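The Sunday Shift

Elvira Chambi was already in when I got there, coat on, eating toast out of a napkin. Murnton was shut that weekend. The whole high street was shut, it being October and raining sideways.

"It's done the cups," she said.

"All of them?"

"All of the ones it did."

That was how she talked about Momia. Never a lie, never quite an answer. I hung my bag on the door and read the log. 61 tries at cups since Friday. 42 good ones. The rest down as slips, drops, and one the machine had marked "unsure", a word I'd have liked to use on my own school reports.

I should say I was against it. Fourteen years I cleaned at the Villanueva, rooms and then the dining room, and I know what clearing a table is. You don't look at it. Your hands go out and come back full. Percy Huanca hired me for that, he said, he wanted somebody who'd tell them when it was wrong. So I told them. Most days I told them before lunch.

"Today's the dresser table," Elvira said. "Tray and flowers. It takes the tray away, leaves the flowers be."

"Who puts flowers next to a tray?"

"You did. For fourteen years. Percy asked you what was on the tables and you said flowers, always bloody flowers."

Fair enough.

She'd got the false sort, leaves mostly, from her sister's place in Sandurstead. Stuffed in tight. I went to pull one straight and she smacked my hand.

"Leave it. If it's neat it's cheating."

So we sat. She started it and the arm woke up with that noise, like someone breathing in before bad news. Out it went. Slow. God, so slow. I could of done the table and the one next to it and had a row with the chef. I watched the screen instead, what the hand sees. Funny view of the world, that. Everything huge and slanting and right up your nose.

Then it stopped, fingers open.

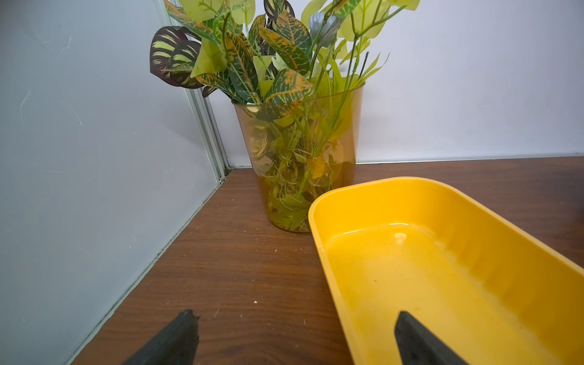
The tray job, as Momia saw it.

"Is it stuck?"

"It's thinking."

"It's stuck."

"Ssh," said Elvira, to me, as if the thing could be put off.

I leaned in to the screen. Amber vase, yellow tray, the one all but touching the other. Stripy leaves, orange ones, a blue bud half hid near the top. And bits on the table. White specks, all over. Nobody at the Villanueva would have let me go home on that.

"It hasn't wiped," I said.

"It isn't asked to wipe."

"You don't get asked. You see it, you wipe it."

She turned round then. Put her toast down. "Say that again, slower, I'll write it down for Percy."

I said it again. Didn't sound like much the second time. She wrote it on the napkin, crumbs and all, and underneath she put my name, which I had'nt expected to mind, and did.

On the screen the fingers moved. A hair, no more. I found I'd got both hands out in front of me, low, a tray's width apart — thumbs up, elbows in, the way you do when the vase is close and you mustn't knock it.

"Go on, then," I told it. "From the side. Go on, love."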